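June, early afternoon
By Neelam Sisodia

Laundry corner and hangers - safety check with comments

1. Wooden panel. Look along the surface and the edges for splinters.
Comment: there is a small white chip where the finish seems to have flaked, with a few smaller specks close by, and some thin dark cracks running with the grain. I would sand it lightly before anybody's best knitwear goes near it. Action: Rajkumari Saxena. 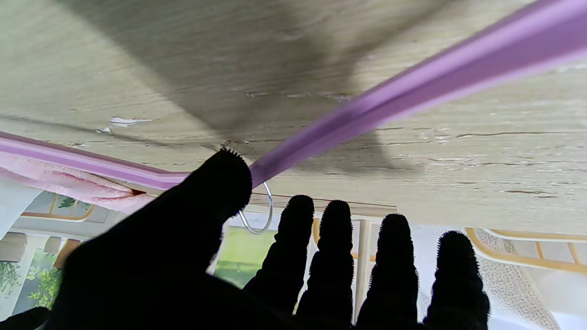 How often should the hangers be checked?
Every 60 days is plenty for ordinary household use, and sooner if one has been dropped or sat on.

2. Plastic hangers. Run a thumb along both arms and the bottom bar, feeling for sharp seams, and bend each one very gently.
Comment: we have pink and purple ones in use and I'm fond of both, but plastic does go brittle in a sunny spot, so please don't keep a cracked one out of loyalty (I have done this myself, and it cost me a blouse).

3. Small clips and teeth under the arms. Check that none has snapped to a point.

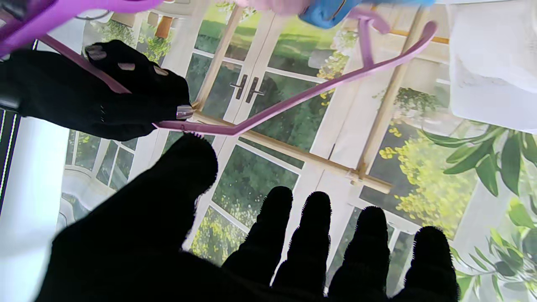
A broken one will catch a strap or pull a thread long before you notice it, so feel for them as well as looking - fingertips are much better at this than eyes. Keep 2 spare hangers by, and put any rejects straight in the bin.

4. Floor beneath. Clear of dropped hangers and trailing towels.
Comment: pass.

Questions to Neelam Sisodia, Laltenier house office | © Laltenier | Back to top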